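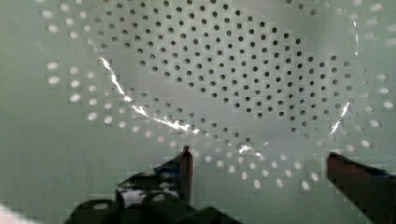

## Setting Up Your Zakeo Pretend Kitchen Table

Welcome, and thank you for bringing the Zakeo set home! Give yourself 10 minutes or so before the children come running, and pick a table with a plain top, so the little pieces are easy to spot.

1. Wipe the colander with a soft damp cloth, inside and out, and let it dry on a towel.
2. Run a finger along the rim and over the holes. If you feel a rough spot, please set the colander aside and write to us. 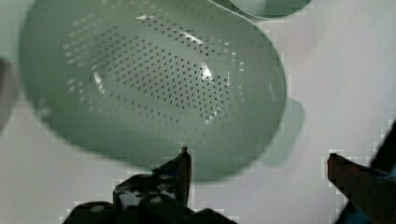
Rinsing is a favorite job with most children, and they will want to put every bit of food through it (the bread too, if you own the Boström bakery pack). Plain water is all it needs. The holes sit close together in the middle of the bowl and get fainter toward the wall, so aim your rinse at the middle, where crumbs like to settle.

**Caution:** The plush food doesn't go under the tap. Spot clean only, please.

3. Put the round plate near the back of the table, with the ketchup on it.
4. Set the fruit out wherever small hands can reach.

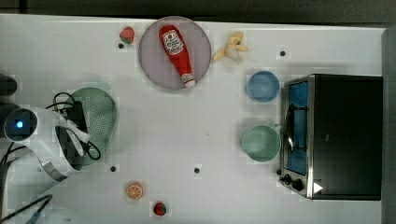 5. Stand the 2 bowls side by side or one behind the other, whichever suits your cook, and leave a clear patch in the middle of the table for all the slicing and serving that goes on.

**Note:** If you are adding a toaster oven, leave it unplugged during play, and keep the door side facing into the table.
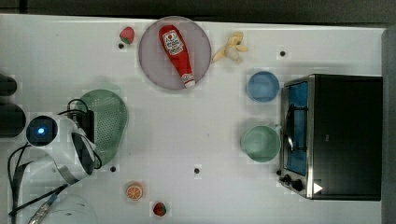
*Table laid for play, with the bowls beside the toaster oven.*

6. At the end of the day, pack the soft food in the Estudside bag and stack the bowls on the plate. The colander goes in last.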